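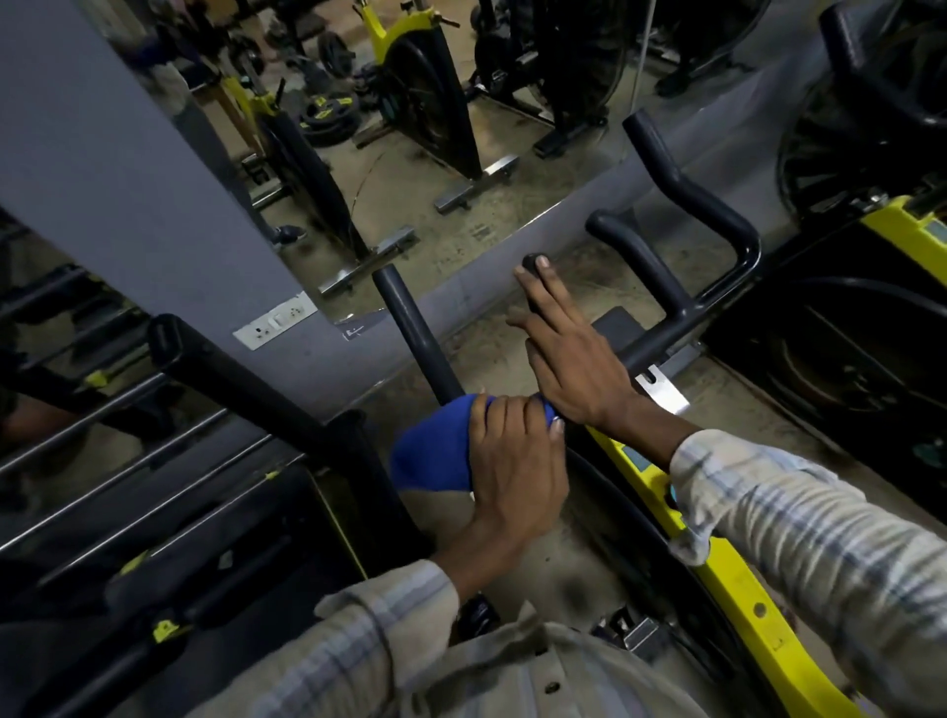 Why Does Bread Rise?

Bread dough begins as a heavy lump. A few hours later it is twice as tall and full of holes. The change is caused by yeast.

What is yeast?

Yeast is a living thing. It is a fungus, which puts it in the same large group as mushrooms. One yeast cell is too small to see without a microscope. The dry yeast sold in packets looks like tan sand, and each grain is a clump of many cells. The cells are alive but resting. Water wakes them up.

What does yeast eat?

Yeast eats sugar. Flour does not taste sweet, but it contains a lot of starch, and starch is made of sugar units joined in long chains. When flour gets wet, substances called enzymes begin cutting some of the chains into short pieces. Yeast can use these pieces as food.

As the yeast feeds, it gives off two things. One is a gas called carbon dioxide, the same gas that makes the bubbles in soda. The other is a small amount of alcohol, most of which leaves the bread in the oven.

Why doesn't the gas escape?

Wheat flour contains proteins. When they are mixed with water they link together and form gluten, a stretchy net that runs all through the dough. Pushing and folding the dough, called kneading, makes the net stronger. The gas collects in small pockets inside it. As more gas is made, the pockets swell and the dough rises.

Rice flour and corn flour do not form gluten. Bread made from them needs another ingredient to hold the gas, such as egg white or a plant gum.

Does temperature matter?

Yes. Yeast works slowly in a refrigerator and faster in a warm kitchen. Very hot water kills it, so the water for dough should feel warm on your wrist and never hot. Dough left in the refrigerator for 8 hours will still rise. Many bakers do this on purpose, as the slow rise gives more flavor.

What happens in the oven?

For the first few minutes the yeast works faster than before, and the gas already in the dough expands. The loaf grows quickly. Bakers call this oven spring. When the inside of the loaf reaches 131 degrees Fahrenheit, the yeast is close to its limit, and soon afterward it dies. Later the starch and gluten become firm, and the holes keep their shape. The crust gets much hotter than the middle, so it dries out and turns brown.

Try it

You will need an empty plastic bottle, a balloon, one packet of dry yeast, two teaspoons of sugar and 200 milliliters of warm water.

1. Pour the water into the bottle.
2. Add the sugar and yeast. Swirl until mixed.
3. Stretch the balloon over the neck of the bottle.
4. Stand the bottle in a warm place and check it every ten minutes.

The balloon should slowly fill with carbon dioxide. Repeat the test with cold water and compare the two balloons after one hour.

Words to know

Enzyme: a substance that speeds up a change, such as cutting starch into sugar.
Gluten: the stretchy net formed by wheat proteins and water.
Kneading: pushing and folding dough.

Written by Glenys Crabtree. Updated October 27, 2020.
Next in this series: Why Do Onions Make You Cry?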